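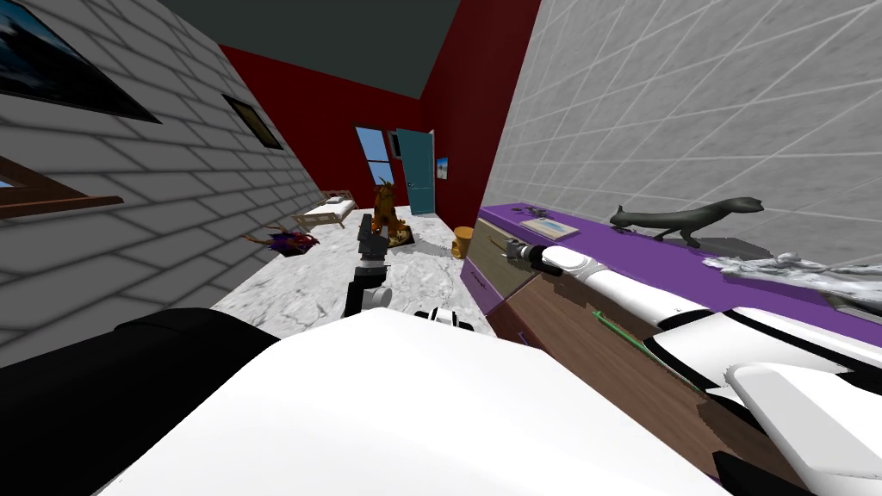 What does a piano tuner do first when she walks into a house? Treasa Breathnach plays a few octaves with both hands and listens for how far the pitch has dropped since the last visit.

"People expect me to open the lid right away," she said. "I want to hear it the way they've been hearing it."

Breathnach has tuned pianos in and near Desthorpe for 37 years. She keeps a card for each instrument, with the maker, the serial number, the date of each visit and a line or two on the state of it. The box holds 331 cards at the moment. Some belong to pianos that have changed hands three times, and she moves the card along with the piano when the new owner calls.

She learned from Nikau Whitcombe, who ran a repair shop on Hulme Street until he retired. Her first year was spent almost entirely on strings and pins. Whitcombe didn't let her touch a customer's piano until she could set the middle octave by ear three times in a row and have it come out the same.

"He'd leave the room and come back in and play one chord," she said. "If he left again without talking, it was wrong."

Whitcombe, reached by phone, remembered it a little differently. "I talked," he said. "She was a fast learner, but she pulled too hard on the lever. You want small moves. I must have told her that 900 times."

Most of her calls are for uprights in family homes. August is slow, and then the school pianos come all at once. A regular tuning takes her an hour and a half. A piano that hasn't been touched in ten years needs a rough pass first and often a second visit a few weeks later, after the strings have settled.
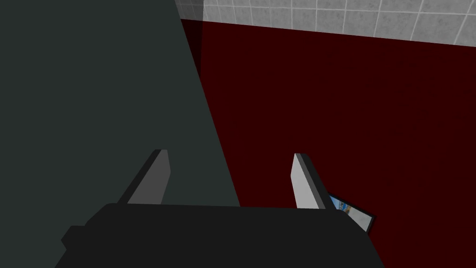
How often should a piano at home be tuned? Twice a year is what she recommends, and once is enough for a piano that gets little playing in a house with steady heat.

Dry winter air does the most harm, she said. The soundboard shrinks, the pitch drops, and by spring it has swung back the other way. She tells owners to keep the piano away from radiators and to buy a cheap humidity gauge.

She turns down some work. A man in Venirach recently asked her to restore an old upright with a cracked pin block, and she told him the job would run more than 3,000 dollars.

"It was his grandmother's," she said. "I told him to keep the bench and the music rack. He's still thinking about it."

She has no plan to stop. Her left shoulder bothers her on long days, so she books two pianos a day now, both before lunch if she can get them.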